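**Jewelry swap untangles itself, mostly**

The spring clear-out at Villaseñor House has reached the jewelry, and the jewelry has put up a fight. Residents of the 23 apartments were asked in June to turn out their boxes, sort the contents and bring anything unloved to the swap table in the lobby. Sorting was expected to take an evening. One household on the second floor is now on its third.

The usual method is to tip the box onto a bed and hope. Necklaces come out in clumps, bracelets come out attached to necklaces, and at least one earring per home has been single for years.
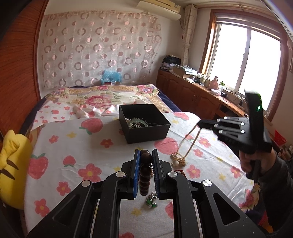 *Wooden beads and a braided necklace held up over the strawberry bedspread, a small green pendant lying on it, with plenty still in the box.*

The swap has taken in 66 pieces so far, most of them beads. Jade is in short supply and tends to leave the table within minutes. Brooches are not in short supply. Anyone who would like a brooch is urged to come forward.

Hurar, the repair shop on the corner, will restring broken bead strands for 5 dollars each and has asked that customers bring all of the beads, including the ones under the bed. Chains knotted beyond hope can go in the jar by the mailboxes – it is already half full.

The table stays up until the end of the month, open from 4 p.m. Scarves are next.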